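Fleketholm play mat, large - four stars from us

Posted Jun 3, 2020

Quick one as I'm typing this between naps. We bought the Fleketholm mat in March after the old foam jigsaw one finally got chewed to bits. Paid 129 for the large, bit steep, and I did um and ah over the Reisinger one for ages. Glad we spent it. Mostly.

First the good. It's properly bright. Apples down one side, a column of little animals with a rainbow, big coloured squares and a massive smiley bear, who gets kissed goodnight in our house. Plenty of room for a full toy spread too, shop game, kitchen game, whatever it is today.
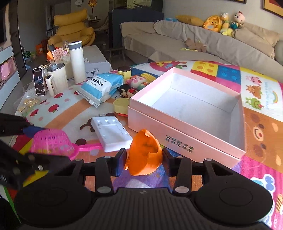 Toy sorting on the mat, pink box and strainer out as usual.

Cleaning - easy. Warm cloth, drop of washing up liquid, done. Yoghurt came off. Felt tip came off apart from one green line near the strawberry thing, and that was left overnight so my own fault. Don't use anything scratchy on it, my friend Thilini Pramanik went at hers with a scourer and took the shine clean off.

Folding it up is where it loses the star. Instructions say roll it, so we rolled it, and the end curled up for a week. Heavy books on the corners sorted it in the end. If you've got a toddler who runs everywhere you'll want to get it flat before you let them loose, Jonas (Oberholzer, my other half) went flying on it twice and he's a grown man.

Also the smell. Quite strong out of the packet, plasticky. Aired it by the back door for 8 days and it went. The Vurnarska one we had before never smelt at all, but that was half the thickness and you felt every bit of the floor through it. 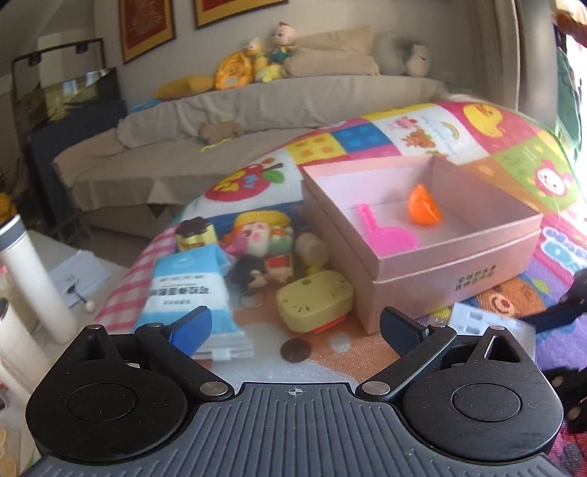
Tidying up is quicker than it was on carpet, I will say that. Small bits don't sink in and get lost, you just sweep the lot into a box. We use an old cardboard one, nothing fancy, lasts better than the fabric tubs. Pans and play food in there, dolls wherever they land.

Delivery came through Trutora, took longer then promised but they did text. Box was a bit bashed, mat fine.

Would I buy again? Yes, in the sale. Get the large if you've the floor for it, the small looked tiny in the shop.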